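Electrical Installations II
Handout 5: Reading the front of a control cabinet
Prepared by Irén Kelemen, Hesarthorpe training workshop
Revised 4/24/24

Please read this handout before the practical. In the October group many students went directly to the wiring and did not look at the door of the cabinet first. The instructor, Ruwan Siriwardena, will ask you to speak your observations aloud before you touch any cover, so it is good to practice on paper.

1. Why we begin from outside

A control cabinet gives a lot of information when it is still closed. The lamps, the meter, the switches and the warning labels are placed there for the operator, who in many factories has no permission to open anything. The electrician should take the same information first, write it down with the time, and only then compare it with the drawing.

In your notebook please keep two columns. In the left column write what you observe, for example "green lamp lit." In the right column write what you think it means. The second column stays in pencil until you have the drawing in your hand. Last year I corrected 85 notebooks, and the most common mistake was that the two columns were mixed.

2. Indicator lamps

Students like to say that green is good and red is bad. Please do not use this rule. On some panels red means stopped, on other panels it means that the supply is present, and on three-phase panels you will often find yellow, green and red lamps used as one lamp per phase. In that last case all three should be lit together, and the lamp which is dark is the one that must interest you.

The small plate near the lamp tells you which system the maker has used. If you cannot read the plate, write "label not read." Do not guess from the color.

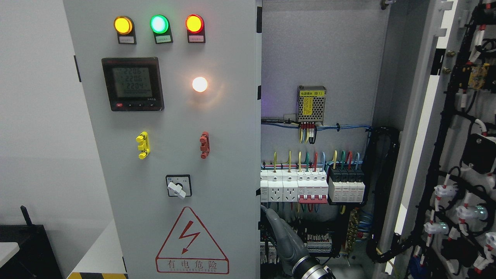 Fig. 1. Control cabinet with amber, green and red lamps lit, digital meter on the front panel, and the neighboring section open.

3. The panel meter

The meter in Fig. 1 has three voltage readings one under another, near 220.6, 220.6 and 220.4. When you meet three values like these, ask two questions.

a) Are they close to each other? In the figure the biggest difference is 0.2, so the balance is very good. In the exercise you will calculate the average of the three values and the largest deviation from it, in percent.

b) Are they line-to-neutral or line-to-line? The number alone is not enough. In a 380 V three-phase system the voltage from line to neutral is 380 divided by the square root of 3, that is 219.4 V, so a reading near 220 would fit well. But there are also networks where 220 V is measured between the lines. Look in the meter manual and in the drawing before you decide.

A panel meter is for information. It is never a proof that the cabinet is dead. The display can be dark when its own fuse is open and the busbars are still live.

4. Selector switch

Write the position of the knob as a direction first (in Fig. 1 it is toward the lower left) and after that as a function, when you have read the function from a label or from the drawing. If you must turn it during the work, your note will help you to put it back correctly.

5. The warning sign

The triangle with the lightning bolt is understood in all countries, also when the text is not in your language. The Chinese text on the sign in the figure, 有电危险, means electrical danger. Treat every section behind such a sign as live until you have tested it yourself, with a tester which you proved before and after the test.

6. The open section

Inside we look for the same things in the same order: power supply, wiring, rail. The module in the figure has a yellow label with the text 电源模块 (B1). The first part means "power supply module," and B1 is the part you will look for in a parts list. Copy such references exactly, with the brackets. On the rail there are white modular sockets. For every socket in a cabinet, find out from the drawing whether it is fed before or after the main switch. A socket fed before the main switch stays live when the main switch is off.

Homework

Draw the front panel of Fig. 1 from memory, then compare and correct with a different color. Add the two columns from section 1. Calculate the deviation from section 3. The sheet goes to Charmaine Lekota in room 804 before the practical.

Contact: Hesarthorpe training workshop, room 804 | © Hesarthorpe | Back to top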